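Wornusel signs three-year licensing deal with Skarkness

Sportswear maker Wornusel has been named official kit and merchandise partner of the Skarkness cycling team, in a deal that covers race clothing, supporters' wear and a range of children's bikes and helmets.

The agreement runs for three seasons and replaces the team's arrangement with Panicker, which ends in January. Neither side has given a value for the contract, but Wornusel said it was the largest it had signed outside football.

The first items will go on sale in the spring through the team's own website and in 200 shops across Britain and Ireland. A further 33 shops in Belgium and the Netherlands will stock a smaller selection, mainly jerseys, caps and water bottles. Replica jerseys will start at the same price as last season's.

Satish Pinto, head of licensing at Wornusel, said the company had been in talks with the team since last summer.

"Skarkness has a loyal following and a lot of those people ride themselves," he said. "They want a jersey they can wear on a wet Tuesday night as well as one to wave at the roadside. We've kept the team colours as they are, and the changes are mostly in the cut and the pockets."

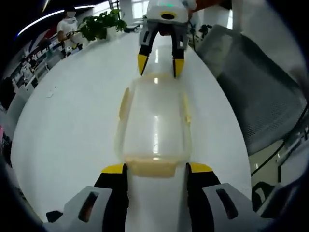 Page 10

Riders will wear the new kit for the first time at the team's training camp, with its race debut to follow at the opening event of the season. The women's and men's squads will have the same design - the first time they have done so since the women's team was set up.

Television and online advertising will be handled by the agency Colow, which also worked on Wornusel's last running campaign. Two films are planned. One follows a group of club cyclists on a Sunday ride who are joined, one after another, by members of the Skarkness squad. The other is aimed at younger riders and will be shown in cinemas during the school holidays.

Colow will also look after the team's presence at race finishes, where a travelling shop will sell kit and run a repair stand for spectators who arrive by bike. It is due to visit 10 races in its first year.

Panicker, which has supplied the team for the past six seasons, said it would continue to sell its remaining Skarkness stock until the end of March. It is understood to be in discussions with two other teams.

Supporters' club members will be able to order the new jersey 2 weeks before it reaches the shops. Those who have already paid for a Panicker winter jacket will still receive it, the team said, and orders placed before the end of the month will not be affected by the change.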